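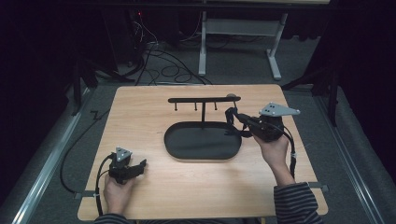 Jollthorpe workshop gets its gripper bench back

I've spent most of December 2023 with a hex key in my pocket, so apologies if this is short! The hand-held gripper bench at Jollthorpe is running again after a bit of a rebuild, and I'm very pleased with it.

The main change is the board. It used to creep along the rails whenever someone leaned on it, and by the end of a session the stand had wandered off to one side (we'd logged 2,741 runs by then, and the last 81 had to be thrown out, which stung). Now there's a small clamp at the lower left corner and another on the lower right edge, and I check both before I pick anything up.

Nassoro Obura from Ondieki came over to go through the grippers with me. He had me strip both pairs of jaws, clean the finger joints and put new screws in the triangular plates on top – 11 went in the bin, all worn round. We also swapped the right-hand cable, as it had been rubbing at the wrist.

The T-stand with the three hanging pegs is staying put on its tray. I do like working on that one, though reaching for the knob at the end of the bar still takes me a couple of goes when I'm tired.

Next job is the cables on the carpet, which I've promised to tidy in January. If you're booked in before then, please mind your feet.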